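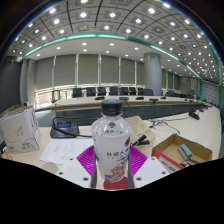 FOR IMMEDIATE RELEASE

May 6, 2026

Tudico opens its meeting rooms service to local groups, with the table laid and the pens already out

Tudico, the workplace services firm that looks after shared meeting rooms for businesses and community groups, is very pleased to announce a new way of getting a conference room ready, and keeping it ready, for the people who use it. The service is called Kerus, and it covers everything on the table that isn't the table itself: the water, the paper, the pens, the stapler, the whiteboard eraser, and all those little bits that seem to wander off the moment somebody needs them.

Anyone who has run a meeting of any size will know the feeling. The agenda has gone out, the guests have found the building, somebody has a very good slide to show, and then ten minutes disappear while people hunt through drawers for a pen that works. It is a small thing, and we have spent a long time at Tudico being fond of small things. Our first customers came to us for chairs and tables, and it was they who kept asking, very politely, whether we could do something about the stationery as well.

So we have. Kerus begins with a visit, usually a fairly unhurried one, in which a member of our team sits in the room with the people who book it and talks through what a normal meeting there looks like. Some rooms are used by the same board every month. Others have a language class in the morning and a planning meeting after lunch, and what suits one can be a nuisance to the other. After the visit we draw up a simple table plan on a single sheet of paper, and the room is laid out to match before each booking.

The plan is easy to follow and easy to change. Drinking water goes within reach of each seat but away from the microphones and the telephone. Notebooks and folders sit in front of the chair, with the printed agenda beside them. Shared items such as staplers, erasers and spare pens are kept together in open trays and low boxes where they can be seen from across the table -- we did try lidded boxes for a while, and they looked very smart, but people would lift every lid in turn looking for the scissors.

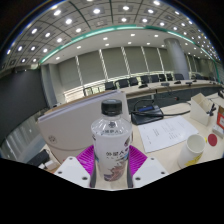
Water was the subject of more discussion than we would care to admit. Many of the groups we spoke to were used to jugs and glasses, and a jug on a long table does have a certain friendliness about it. But a curved conference table puts some people a good distance from the nearest jug, and passing a full one over somebody's papers and past a live microphone is nobody's favourite part of the morning. For rooms with desk microphones, then, Kerus offers individual bottles with screw caps as the usual choice, and jugs are still there for anyone who asks for them. We also collect the empties for recycling and bring unopened bottles back to the store cupboard, so that they go out again at the next booking.

Paper is handled in much the same spirit. Each booking may send us up to 15 pages to be printed and set out at every place, and plain sheets are left on the table for notes and sketches. At the end of the day anything with writing on it is gathered into an envelope and held at the front desk for two weeks. We started doing this after a customer rang us in some distress about a seating plan for a wedding, drawn on the back of a budget, and we were so glad to be able to read it back to her over the telephone.

The service was tried out over the winter at Skarnico, a training centre with a large meeting room and a busy diary, and it has since looked after 240 bookings there. The centre's office kept a comments book by the door, and the remarks in it have shaped a good deal of what we now offer. Requests for more pens came first by some distance. After that came requests for somewhere to put a hot drink down.
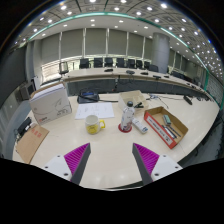 Hot drinks are now part of every table plan, and we are delighted with how this has worked out. Visitors are welcome to bring their own mug, or to borrow one from us, and we have a soft spot for a cheerful one. A white mug with a yellow pattern and a yellow handle is very hard to mistake for your neighbour's, and it brightens up a pale table no end. We supply round coasters in a good strong red, which show up well on cream and light wood, and which do just as nicely under a bottle of water when the tea has been finished. Bags may of course stay on the table if there is room, although we do ask that straps and cables are kept clear of the drinks.

Tidying up afterwards is included too. Our team clears the table, wipes it down, checks the pens, puts the trays back where the plan says they should be and flattens any cardboard that has come in with deliveries. Boxes that still have something useful in them are left standing at the side, with a note for whoever booked the room. If a microphone or a display seems not to be behaving itself, we tell the building's own staff, as we don't repair equipment ourselves.

Kerus is being offered first to offices, colleges, parish halls and clubs within reach of our depot at Bouazza House, where nearly 200 trays have been made up and are waiting on the shelves. Bookings are open now for meetings from July onwards. There is no minimum number of seats and no long contract to sign, and groups who meet only once or twice a year are every bit as welcome as those who are in every week. Charities and residents' groups can ask for the reduced rate when they book.

An open afternoon will be held at Bouazza House before the service begins, with a full table laid out for visitors to sit at, ask questions about and generally make themselves at home around. Tea will be provided -- with coasters. Please let the bookings desk know if you would like to come, and mention any access needs so that we can set a place for you properly.

About Tudico

Tudico provides furniture, table supplies and room care for shared meeting spaces. Kerus is its service for the day-to-day setting out and clearing of conference tables.

Press and booking enquiries: the bookings desk, Tudico, Bouazza House

ENDS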